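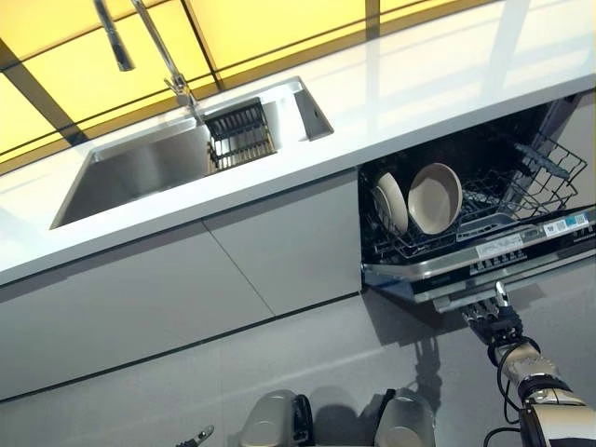
Page last changed in October

Features > Books > Crime & Mystery

Reading the Stullmont mysteries backward

I started the Stullmont books with the last one. My library in Kerkum had it on the returns cart, the cover had a ferry on it, and I was going to be stuck on a train to Plakuslow for most of a day. So I met Inspector Macaraeg when he was already retired, already widowed and already not speaking to his brother, and I thought, well, I've ruined it. Then I went back for the one before, and the one before that, all the way to the beginning!

If you've never tried a long detective series in reverse, I can't recommend it enough. The killers mostly stay secret (Lindalva Peixoto is very good about not having people chat about old cases over dinner), but everything else gets turned inside out. In the last book Macaraeg won't go into the harbor chapel, and no one says why. You get the why five books earlier, in a half-page argument I'd probably have skimmed if I'd been reading the normal way. I had to put the book down and go walk the dog.

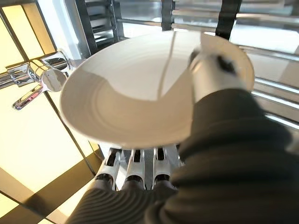

Maya Mahasneh

The plots get simpler as you go back, and I liked that more than I expected. The late ones are big tangled things with forged wills and two or three timelines. The first one is a dead piano tuner, a locked boathouse and a suspect list you could fit on a napkin. It's only 231 pages and I guessed the murderer by page 56, which made me feel very clever until I found out that my sister, my mother and the guy at the bookstore had all guessed too.

What you lose is the slow build. Sergeant Odile is a terrific character when she's running the whole department, and it's a little sad to watch her get younger and quieter until she's just somebody who brings the car around. The brother is the opposite. He's a monster in the late books, and by the time I reached the early ones he was funny and kind and lending people money, and I kept wanting to warn everybody.

I added up my page counts afterward and got 3242 for the whole series, not counting the short story with the missing bell — I still haven't tracked down a copy of that. If you have one, please write in. I'm on book two again now, going forward this time, and Macaraeg has just bought the boat.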